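Evaluation of the Wullex Assembly Kit for PC Repair Tasks
Final project report, Automation Lab, submitted May 25, 2021
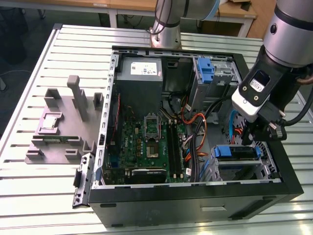
1. Purpose

Our group was asked to review the Wullex kit and say whether the department should buy it after the trial license ends. The kit is sold as a starter package for small electronics assembly. It comes with the Brunis control software, a set of printable fixture files and phone support on weekdays. The arms are not part of the price, and we used the ones already in the lab.

We picked processor and memory installation in a desktop computer as the test task. It needs careful placement and light force for the processor, then a firm push for the memory. The kit's brochure names both as supported.

2. Setup

The tower is laid on its side on the slotted table with the side panel off. The CPU and the memory module wait in a gray 3D-printed fixture to the left of the case, so the arm picks them from a known position. We printed the fixture from the supplied files. The first print was too tight for the memory module and we had to widen the slot in the drawing and print it again. Wullex sent a corrected file in February, after we reported it.

The socket lever is opened by hand before each run. Brunis has a lever routine, but it is sold as an add-on and we did not have it.

3. Results

We made 119 runs over the term. The memory step was the more reliable of the two. Most failed runs came from the CPU step, where the chip was released slightly rotated and had to be taken out by hand. Recalibrating at the start of each session helped - the manual says once a week is enough, and we disagree.

Cables were a problem in 11 runs. A loose one would get in the way of the gripper and the software stopped with a force error. Restarting from that error took 6 minutes, as the program goes back to the beginning.

4. Comparison

We also read the documentation for the Bakos kit. It includes lever handling but only works with Bakos arms, so it was ruled out.

5. Recommendation

Buy the one-year license, with the lever add-on if the budget allows. The fixture files should be checked against real parts before printing.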